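What the Arm Costs After You Buy the Arm

Notes from a first-time equipment budget, with all the things I left out of it

I drew up my first robot budget on the back of a parking receipt, which should tell you how ready I was. There was one line for the arm, one line for the computer, and a line that said "misc." with a question mark after it. Our lab shares the second floor of the old Park building with a print shop, and I figured that if we could get the arms up the stairs, the hard part was over. (The stairs were fine! The elevator would have been fine too, if I'd measured it.)

By the time the request went in to Walden, the fund that pays for most of our gear, "misc." had turned into a page and a half. I'm sharing it because I went looking for somebody else's page and a half before I started and couldn't find one.

Start with the table

I know, you want to talk about arms. So did I. But every arm you buy is going to be bolted or clamped to something, and if that something wobbles you'll spend your first month blaming the motors. We bought a cheap folding table and returned it. Then we bought a solid one and a rail frame to go across the back, and the rail has turned out to be my favorite thing in the room. You can clip anything to it.

Leave yourself more surface than you think. I'd planned the layout as if arms were lamps, each with its own neat little circle, but they reach, and then a keyboard needs to live somewhere, and someone sets down a paper cup. Tape the outline on the floor first and stand in it.

Curtains, of all things

Our windows face west. In June the light at four in the afternoon is a totally different color from the light at ten in the morning, and if your cameras are part of the job, that's a problem you'll be paying for one way or another. I priced blinds, then panels, then a proper photo tent, and went with dark curtains. The whole lot came to $650 with the hanging hardware, and I'd argued against it for weeks. I would now buy the curtains before the second arm.

Ask for the heavy fabric, and order it longer than you need. Hemming is cheap.

Grippers are a running cost

My big mistake was treating the gripper as a part of the arm. On paper it is. In real life it's closer to a tire. Fingers wear, pads peel, somebody has a better idea for the shape, and off you go again. We had a quote from Zollilum for ready-made fingers at $45 apiece, and a print shop downstairs that could run our own designs, and we ended up doing a bit of both – theirs for the jobs that don't change, ours for the ones that do every other week.

Put grippers in the yearly budget next to filament and tape. If your funder only likes one-time purchases, buy a good stack of spares up front.

Cables and their hangers-on

I gave cables a single line. They deserve a paragraph. You need slack for the arm to move, and the slack has to go somewhere, and the cable that came in the box is always the right length for somebody else's table. Buy longer ones, buy clips and straps and clamps, and buy double the power outlets. Bradex sells a mixed box of clamps that I reorder more than coffee.

Check the return window on everything electrical, too. Ours was 30 days, and I spent most of it waiting on a power supply from a different seller, so the first time we switched on the arm it was already ours for good.

One arm or several?

This was the question I got from everyone who read the request, and it's fair. One arm is plenty to learn on. But each arm you add brings its own base, its own stretch of cable, its own spot on the table, and its own morning of setup, so please don't multiply the sticker price and call it done. I add 30 percent on top of each extra arm for the stuff around it. For our second one that was a bit generous. For the third it was too low, mainly on account of mounting.

If I were starting over, I'd get one arm, run it until I was annoyed by something specific, and let that annoyance pick the next purchase. I'd also order the floor mat on day one. My knees are not twenty anymore and you spend a shocking amount of time down there looking for screws.

As for the room itself, it's a lot more crowded than my parking receipt had in mind, and I love it. 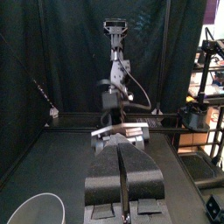 Before you send in the order

Measure the elevator, ask what shipping a return costs, and write out every word of "misc."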